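Shared 6 times · 2 comments

Speaker notes — Open day at the Bandalel lab: what a tabletop demonstration shows and what it leaves out

Speaker: Renu Thakur
Version of July 27, 2018

Opening (keep short)

Thank the hosts. Say who I am and that I work on the packing side, at Grultis, and went to the open day as a visitor. I was not involved in the setup and have no stake in how it does.

The talk is for people who may be asked to judge a demonstration of this type and then write a page on it for their manager. I had to write that page. Most of what follows is what I wished I had asked on the day, plus the answers I got later by email from Marthinus Chauke, who runs the bench at Bandalel.

Questions at the end, except for corrections, which I will take at any time.

1. The format of the day

Visitors went through in groups of 6. Each group had a short talk in the corridor, then time at the bench, then a sit-down with coffee. The bench was the part people came for. The corridor talk covered the control software, which is called Tokgöz, and I will say very little on that because I did not see the code.

The task set for the arm is plain to state. A person names an object. The arm is to pick that object and put it in the green tray. The tray stays on the left of the table, the arm comes in from the right, and everything else is laid out behind and beside the tray.
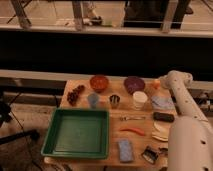 Pause for the room to look before going on.

Chauke keeps a log of every attempt since the bench was put together, and the count stood at 522 on the morning of the visit. An attempt is logged when the object is named, before the arm moves. That matters. A log that starts at first contact leaves out every case where the system picked the wrong target and was stopped on the way.

I asked whether the visitors' attempts were counted. They were, with a flag. I would want the flagged ones reported separately, and he agreed.

2. Why these objects

Household objects are cheap and everyone has an opinion on how to hold them. From the packing side I would sort them by how they fail.

Bowls: there is a rim to hold, but the approach angle has to suit it. Two bowls of similar size in different colours is a fair test of naming. "The bowl" is not enough, and the system has to ask or guess. At the time of the visit it guessed.

Cups: shiny metal is hard for most depth cameras. A pale blue see-through cup is hard for a different reason, as the sensor may read the table behind it. A white cylinder is the easy one. If you see only the white one picked, ask for the others.

Flat items: the fork and the folded cloth. A fork lying flat on wood gives the fingers very little to get under. Cloth has no fixed shape, so a stored model of it is of limited use.

Grapes: a cluster has no single outline. Where the system puts the grasp point tells you something about how it splits an object from its background.

Sponge: squashes. Check whether the grip force is set per object or fixed for all.

(If short on time, do cups and flat items only.)

3. The layout is part of the result

This is the section I care about most — do not rush it.

The tray takes up much of the left half of the table. Distances from the back row to the tray vary a good deal, and the grapes have almost no distance to travel compared with the small orange item near the arm. A success rate given as one figure hides that. Ask for it by object and, if they have it, by starting position.

The second point is spacing. In loose rows, most objects have clear wood around them. Our own bins at Grultis have no clear wood at all. I do not hold that against the bench, as it was never presented as bin picking, but a manager reading the one-page report will assume the two are the same unless the page says otherwise.

The third is reach. The arm's base is close to the front right of the table, and the small items there sit next to it. An arm folding back on itself to get at something near its own base is often slower and takes an odd path. Ask for one of those picks. 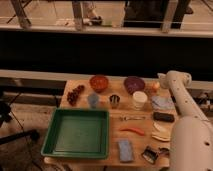
Chauke's rule is that objects go back to the same general area between runs, by eye, without a template. His reason was that exact placement lets the software get away with memory. I would go further and shuffle the rows now and then. His reply was that they do shuffle, on non-visitor days, and that the results drop. He did not give me the size of the drop and I have not pressed him for it.

Lighting came up as well. The bench is lit with room light and no hood. For our purposes that is the better choice, even if it costs them some picks.

4. What I asked for, and what I would ask for now

On the day I asked for three picks: the white cup, the fork, and the purple bowl by name. I wrote down the time for each and whether it finished without help. Looking back, three picks chosen by one visitor who had just heard the corridor talk is close to worthless as evidence.

A better list, in the order I would use it:

— Name an object that is not on the table. Note what the system does. A refusal is a good result.
— Name an object by its use, e.g. "something to eat with".
— Ask for the same object several times in a row, with a person resetting it each time.
— Ask for the item nearest the arm's base.
— Ask them to move the tray.
— Ask what the operator would do now if the arm stopped half way, and have them do it.

The last item needs notice. Arrange it beforehand with whoever holds the stop button.

Someone will raise Briretti here. Briretti is the wrist controller planned for the next version. It was described in the corridor and was not part of the bench run, so I can't comment on it beyond that.

5. Numbers to request in writing

Before quoting any rate, get the following. Total attempts and the period they cover. How many were stopped by a person. What counts as a success: object in tray, or object in tray and upright. Whether a dropped object picked up again counts as one attempt or two. Bandalel counts it as two, which I think is right and which makes their rate look worse than a competitor who counts it as one.

Ask also for the last 100 attempts on their own. Early attempts include setup faults that were fixed long ago, and a single average over the whole log does nobody any favours, including the lab. 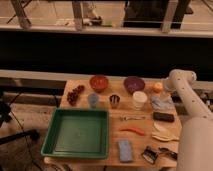
6. What went in my report

Read this part out as written:

"The bench is a fair demonstration of picking named objects from an open table. It does not show picking from clutter. Logging practice is sound. Recommend a second visit in which we choose the layout and bring 2 items of our own stock."

The second visit has been agreed in principle. The stock items have not been chosen. I am leaning toward a shrink-wrapped pair of jars and a soft pouch, but Grultis may prefer something with a barcode.

7. Likely questions

Could it run without a person present? Not as shown. I didn't ask for it.

How fast is it? Slower than a person by a wide margin. Cycle time was not the subject of the day and I would not quote my stopwatch figures.

Is the software for sale? Ask Bandalel. Contact details are on the sign-up sheet by the door.

Would I buy one? Ask after the second visit.

Leave the contact slide up during questions.

2 comments

Recent items
Speaker notes: Labelling returns by hand and by scanner
Grultis site tour, July: parking and footwear
How we count a dropped item
Tokgöz corridor talk — handout
Sign-up for the second Bandalel visit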